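**From the craft room: keeping the long table in good order**

The Thursday group has grown again over the summer, and I am very glad of it. In July we were still a small circle with much space for the elbows. Now each chair is taken before the kettle has finished. With more people there are more things on the table, so Morven Skinner asked me to write some lines for the newsletter on how we use the room and how we leave it.

First, the table. The pale top is wood and it has no varnish that can protect it, only a little oil which Shinji Hoshino puts on twice in a year. Paint goes into it quickly. If you spill something, please take a damp cloth at once and press, do not rub. For dried acrylic there is a plastic scraper in the drawer under the window. Please do not use a knife for this, also not a blunt one. Some patches are older than our group and they will stay with us. You do not need to work on them.

When you paint or glue, put a sheet under your work. We have a box with cut sheets beside the sink and you may take as many as you need. Sheets which are still clean on one side go back in the box, with the clean side up. 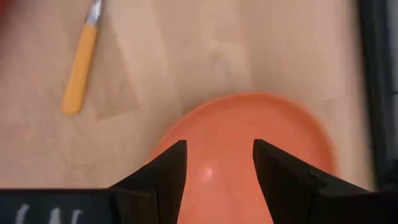 Small tools are my own subject, and I have perhaps stronger opinions on them than is necessary. A tool that is put down "only for a moment" is very often still on the table when we lock the door. The ones with yellow-orange handles are easy to find against the light wood, and for this I like them, but the older ones with brown handles disappear under paper and are thrown away with it. We lost 5 brushes in this way before the summer break. So I have put a tall jar at each end of the table. When you do not have a tool in your hand, it should stand in the jar, with the handle down if it is a brush.

About washing. Water-based paint comes out with lukewarm water and the green soap. Hold the brush with the hairs down under the tap, so that the water does not run up into the metal part. When it sits there over the week, the wood inside swells, then the paint on the handle cracks and after some months the head becomes loose. Chie Ebihara has repaired several with a drop of glue, and she would be thankful for fewer of them. Dry the brush on the old towel, make the point with your fingers, and lay it flat on the rack until the next day. Only after this it goes back to the cupboard.

Oil paint is another matter. We have no good place for the solvents, so please take oil brushes home in a closed bag and clean them there.

The new cupboard has two shelves for our group. The upper one is for tools and the lower one for unfinished work. Please write your name on the back of your work in pencil. Ute Weidemann found three very nice bookmarks without a name, and they wait for you in the blue folder. If they are not collected until the end of September, she will put them on the wall by the door.

We also need some things. If you have at home clean jam jars, cotton rags or a roll of masking tape that you do not use, bring them with you. Egg boxes we have enough for a long time.

Next month Haruna Hirano will show us how to cut and bind a small notebook. Paper and thread will be there, but please bring your own ruler, a metal one if possible. There are two places left, and the list hangs inside the cupboard door.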